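Workshop tips: what I pinched from two robots

Wednesday's open day at Kvam promised the future of assembly and free biscuits. I went for the biscuits and came home with a page of notes on plugging things in. If you mend your own washing machine boards or radios, some of it may save you a connector.

Support the board before you push. Pressing a plug into a board balanced on your knee is how tracks crack. Use a tray with a firm rim, and leave yourself space on every side.
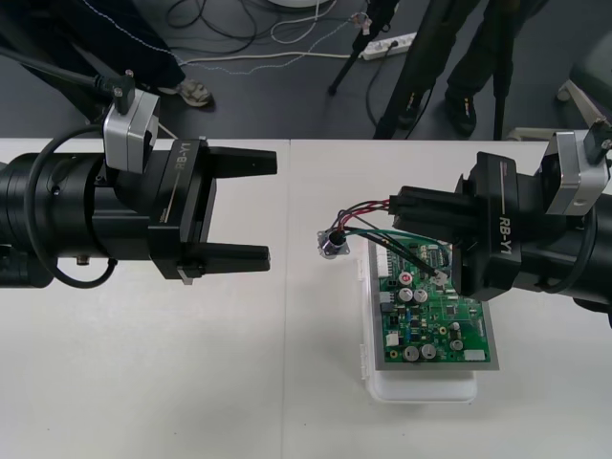 Photo: Hoi-yan Kwan / Kvam open day

Don't let a dangling part pull on its own wires. Either hold the bundle near the plug, as the right-hand gripper does with its red, black and green lot, or lay the part down on the bench. I have used my teeth. I don't recommend it.

Write down where each plug goes before you take anything off. Masking tape flags will do, numbered to match a sketch. My Josby heater has two identical sockets and I have met the wrong one.
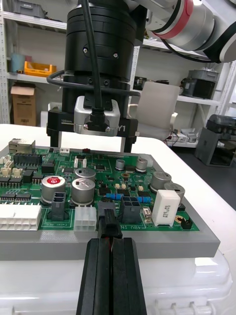 Small plugs want holding by the body and never by the wire. My own fingers are too fat for most of them, so I keep a pair of flat-nosed pliers with heat-shrink over the tips. The black plug between the gripper's fingers has one thin red wire on show, and a tug on something that size is an evening's soldering. Line it up, lower it straight, and stop if it resists. A plug that needs force is usually back to front.

Pull the mains lead and leave big capacitors well alone until you've checked them with a meter. The man from Sernach said this 4 times.

Keep the bench bare. One job, one tray, and the tea somewhere else.

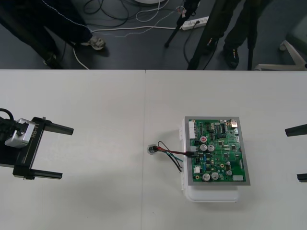
Board on its white enclosure, wires out to the left, grippers open.

Clollport library is having the same demonstration in December. Take a notebook, and get to the biscuits before 5.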